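4.2 Lid station, staff pantry

1. Set the covered pot on the counter within reach of the arm. 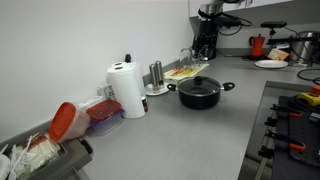

Fig. 13. Pot on counter, lid on.

2. Stand outside the arm's reach. Lifting lids is now the arm's task; the attendant starts and stops the cycle.

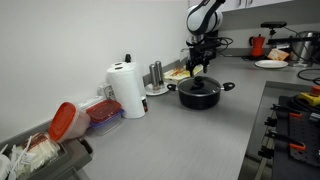

Fig. 14. Gripper near the pot.

CAUTION: Keep the emergency stop within reach.

3. Check that the knob is between the fingers before closing. 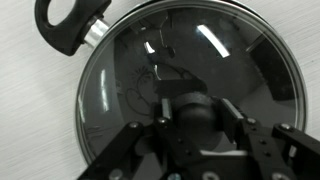
4. Log any failed grip with Lenka Bartoš.

© Flerkis 2019 | Back to top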